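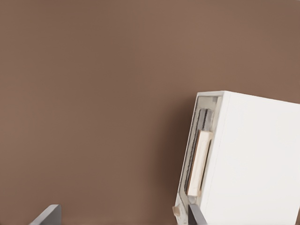 Simulated view from a Tollier cabinet task, with the gripper fingers open below a vertical handle.

Tollier is a commercial simulation kit for developing and testing robot manipulation in domestic interiors. It is sold by Mistden, a software firm, and consists of a library of furnished rooms, a set of articulated furniture models, and a task runner that scores attempts at opening, closing and moving objects. The kit was designed by Ľubomír Kováčik, who had earlier written Pekport, a converter for furniture geometry. Pekport is still included as the import tool.

Contents

The current release contains 1,857 furniture models, of which 1,567 have at least one moving joint. The remainder are static and serve as obstacles or supports. Cabinets form the largest group, followed by drawer units and kitchen appliances. Each articulated model stores its joint axis, travel limits, friction and damping in a plain text file that can be edited without the authoring tool. Handles are separate parts and can be exchanged between models, provided the mounting points match.

Rooms are supplied with plain walls by default. Surface textures are distributed as a separate download and are loaded at run time. Mistden recommends the plain set for debugging contact problems and the textured set for training vision policies.

Tasks

A task in Tollier pairs a room with a target model, a starting pose and a success condition. There are 219 predefined tasks. In the cabinet group, the target is a door or drawer with a handle, and success is defined as a joint position past a set fraction of full travel, held until the end of the episode. The fraction can be changed for each task. Closing tasks use the same models with the start and goal positions reversed.

The standard observation is a color image from a camera near the wrist, with the gripper fingers in view, together with joint positions and finger opening. Depth and segmentation are optional outputs. A second, fixed camera can be added, but the published baseline scores do not use it.

Licensing

Tollier is sold as an annual license per site. The single-site price is 3,310 euros and covers all updates issued during the term. A reduced version with the cabinet and drawer tasks only is offered to teaching departments. Models converted by the user with Pekport remain the property of the user and may be distributed freely - models from the supplied library may not.

Reception

A review in the trade newsletter Grajales, dated 23 Apr 2023, rated the joint modeling above that of the other kits in its comparison and found the text-based joint files easy to correct. It was critical of the contact behavior of thin handles, which could pass through the fingers at large time steps, and of the manual, in which several options were listed without units. An update released in October of the same year reduced the default time step and added units to the option tables. The change made episodes slower to run, and the earlier setting was kept as an option.

14 shares
3 comments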